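From: Raquel Valente
To: Dondholm Branch Services list
Subject: Re: [branch-services] Loan periods for the cookware collection

Dear colleagues,

Thank you to everyone who replied on the proposed change to loan periods. I am answering Ms. Millet's message to the list, as it raises the points that most branches have put to us separately.

Eugénie Millet wrote:
> The Bastos branch supports a longer loan period for the kitchen
> items, but we would like two matters settled before November.
> First, patrons ask whether a set may be renewed when another
> patron has placed a hold on a single piece of it. Second, our
> shelving for returned items is full by 3 p.m. on most days, and
> we cannot take in more sets from Lelo until that is resolved.
> We would also ask that the late fee stay as it is.

On the first point, a set is treated as one item in the catalog. A hold on any piece is a hold on the whole set, and the set may not be renewed while the hold stands. Branches that have been splitting sets at the desk are asked to stop doing so. Albertina Abreu will correct the catalog records for the baking sets, which were entered piece by piece when the collection opened and still show that way at two branches.

On the second point, transfers from Lelo to Bastos are paused until further notice. The Gralon storeroom has space for 40 sets and will receive them in the meantime. Please continue to use the green transfer slips — the older white ones do not carry the return branch and have caused several sets to go astray.

The loan period will move from two weeks to three for all kitchen items except the canning equipment, which remains at two weeks through the end of the preserving season. The late fee is unchanged. The collection now holds about 390 items across the system, and the longer period will mean fewer sets on the shelf at any given time. Branches should expect longer hold queues in the weeks before the holidays and may tell patrons so at the time of the request.

Rosine Besnard has prepared the revised page for the patron handbook. The text is final apart from the section on cleaning before return, where comments are still welcome. The illustration for the tableware section is as follows.
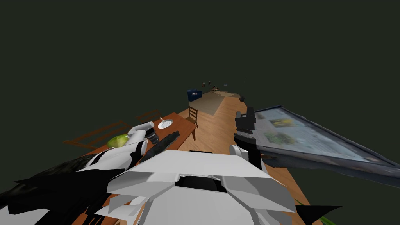

Tableware section: white bowl at the table (computer rendering).

Comments on the cleaning section should be sent to Ms. Besnard directly and not to the list. The print run is 3,000 copies, and changes cannot be accepted once the file has gone to the printer. Branches that need copies in Portuguese or Spanish should give their numbers to Iraís Arriaga, who is keeping the order sheet for all locations.

Sincerely,

Raquel Valente
Circulation Policy
Dondholm Public Library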